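# Clerov lab visit, notes typed up on the train

Went in January with Sumathi Varghese. Two hours, no slides, good.

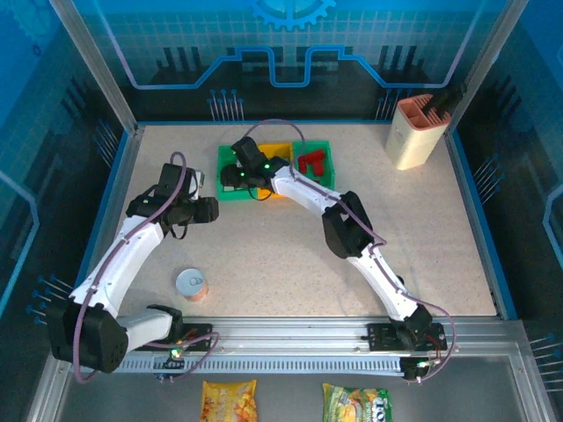

*The two-arm cell at Clerov, right arm over the bins.*

Clerov has the upper floor of the old Laskowska building. Sign in, lanyard, stairs. Bronisława Sobczak met us and went straight to the cells, which I was glad of. What we came for: how they gather examples for a policy that has to sort and move small stuff on a table. We have the same job coming at Nutcombe and no clue how many demos to plan for.

Setup. Two white arms side by side on one aluminum rail, grippers reaching in over a speckled beige top. Blue panels at the back and sides with a grid and circuit lines printed on them. I asked if the printing bothers the vision side. Bronisława: leave it alone, just never change it halfway through a set. They did once, had to retrain.

Props are cheap. Small plastic bins, green and yellow, red plastic pieces, a little pull-tab can, a cream holder with a pinkish rim. No fancy fixtures. Sumathi took a lot of notes on this, our prop budget is silly.

How a session goes:

- operator drives both arms by hand from a leader pair in the next room
- one episode = one instruction, start to finish
- reset the table between episodes, positions from a printed card
- 8 episodes, then swap operator
- fumbles get kept if the operator recovers, tossed if not

The last one got the longest discusion. Osvaldo Bragança runs their training side and wants more recoveries, he says the clean demos teach the model nothing about a missed grasp. Jaruwan Rattanakul does the labeling and wants fewer, as she has to tag where each one starts. I'm with Osvaldo but I don't do the tagging.

Numbers I got: 53 episodes kept from the morning block. 8 tossed, mostly for a wrong bin. Their rule is that a wrong bin is a toss even when the grasp was perfect.

Tried driving it myself. Harder than it looks!! Depth is the problem, I kept stopping short of the bin. Sumathi much better, annoyingly. Bronisława says new people get two sessions that don't count and then go on the roster.

Things to chase:

- copy of the reset card, Bronisława will send
- how do they split train/test, by operator or by layout? Osvaldo said layout, then got called away
- do both arms need to move in every episode. Forgot to ask
- cable routing. Theirs loops up high above each gripper, ours drags on the table and we lose takes to it

Coffee from a machine on the landing, fine. Missed the 4:10, got the one after. Bożena Baran wants the Sendham visit written up the same way so I'll resuse these headings, such as they are.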